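제5장 시연 현장에서 배우기

5.1 공개일에 무엇을 볼 것인가

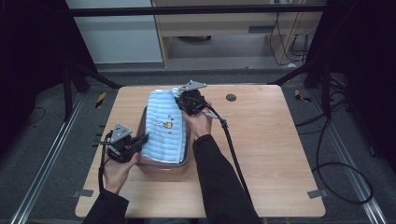 로봇 조작을 처음 배우는 학생은 대개 완성된 동작부터 본다. 팔이 물건을 집고, 옮기고, 내려놓는 영상이다. 그 동작의 바탕이 되는 자료가 어떻게 만들어지는지는 영상만으로 알기 어렵다. 이 장은 헌포트(Hernport)에 있는 파크니스(Farkness) 연구소의 공개일 방문을 바탕으로, 사람이 손에 든 그리퍼로 작업을 해 보이고 그 움직임을 기록하는 과정을 다룬다.

파크니스는 해마다 6월에 작업실을 개방한다. 우리가 방문한 해에는 하루 동안 방문객 100명을 받았고, 방문객은 조를 나누어 작업실을 돌았다. 안내 시간은 짧았지만 작업대 가까이에서 시연을 볼 수 있었다. 시연 과제는 수건 다루기였다. 수건은 단단한 물체와 달리 집는 위치에 따라 모양이 계속 변한다. 한쪽 끝을 들어 올리면 그 부분은 뭉치고 나머지 층은 트레이 안에 접힌 채 남는다. 그래서 같은 수건을 같은 자리에 놓고 시작해도 두 번의 시연이 똑같이 끝나는 일은 드물다.

작업자는 양손에 그리퍼를 하나씩 든다. 한 손이 천의 끝을 집는 동안 다른 손은 트레이 옆에서 다음 동작을 준비한다. 양손 작업에서는 이 역할 분담이 중요하다. 두 손이 동시에 천을 당기면 접힌 층이 풀리고, 한 손만 쓰면 천이 트레이 안에서 끌려다닌다. 안내를 맡은 연구원은 학생들에게 그리퍼의 끝보다 작업자의 손목을 먼저 보라고 권했다. 손목의 각도가 바뀌는 순간이 대개 동작의 단계가 바뀌는 순간이라는 설명이었다.

5.2 기록의 단위

연구소에서는 시작 자세에서 종료 자세까지의 한 번을 '회차'라고 부른다. 수건 과제인 우텔(Utel) 과제에는 방문 당시까지 3390회차가 쌓여 있었다. 이 가운데 800회차는 트레이를 쓰는 조건에서 기록한 것이고, 나머지는 작업대 위에 천을 바로 놓고 기록한 것이다. 두 조건은 따로 보관한다. 트레이에는 테두리가 있어 그리퍼가 들어가는 각도가 제한되며, 이 차이가 손의 경로에 그대로 나타난다.

회차를 정리하는 프로그램은 오니에카(Onyeka)라고 한다. 오니에카는 각 회차의 길이, 그리퍼가 열리고 닫힌 시점, 작업자가 남긴 메모를 한 줄로 묶어 보여 준다. 실패한 회차도 지우지 않고 표시만 해 둔다. 천을 놓친 회차와 두 겹을 한꺼번에 집은 회차는 서로 다른 표시를 받는다. 표시 기준은 5.4절에서 다시 설명한다.

5.3 관찰할 때의 유의점

시연을 보는 사람은 결과에 눈이 가기 쉽다. 수건이 반듯하게 접혔는지만 확인하면 기록할 내용이 거의 남지 않는다. 다음 사항을 관찰지에 적는다.

천의 어느 부분을 먼저 집었는가.
집은 손과 기다리는 손이 언제 바뀌었는가.
그리퍼가 트레이 테두리에 닿은 적이 있는가.
작업자가 동작을 멈추고 고쳐 집은 적이 있는가.

관찰지는 한 회차에 한 장을 쓴다. 공개일에는 조마다 2회차를 관찰했고, 같은 회차를 본 학생들의 기록도 서로 달랐다. 특히 '고쳐 집기'의 판단이 엇갈렸다. 그리퍼가 조금 벌어졌다가 다시 닫힌 것을 한 번의 집기로 볼 것인지, 두 번으로 나눌 것인지는 기준을 미리 정해야 한다. 파크니스에서는 천이 그리퍼에서 완전히 떨어졌을 때만 새로운 집기로 센다.

케이블도 관찰 대상이다. 손에 드는 그리퍼에 선이 연결되어 있으면 작업자는 선이 걸리지 않는 쪽으로 팔을 움직이게 된다. 숙련된 작업자일수록 이 습관이 눈에 잘 띄지 않으므로, 팔꿈치가 크게 도는 구간이 있으면 따로 적어 둔다.

생각해 볼 문제

1. 수건 대신 두꺼운 종이를 쓴다면 관찰지의 항목 가운데 무엇을 바꾸어야 하는가.
2. 실패한 회차를 보관할 때의 이점과 부담을 각각 설명하라.
3. 트레이를 쓰는 조건과 쓰지 않는 조건의 기록을 한데 섞으면 어떤 문제가 생기는가.

5.4절에서는 관찰지의 기록을 오니에카의 표시 기준에 맞추어 옮기는 방법을 다룬다.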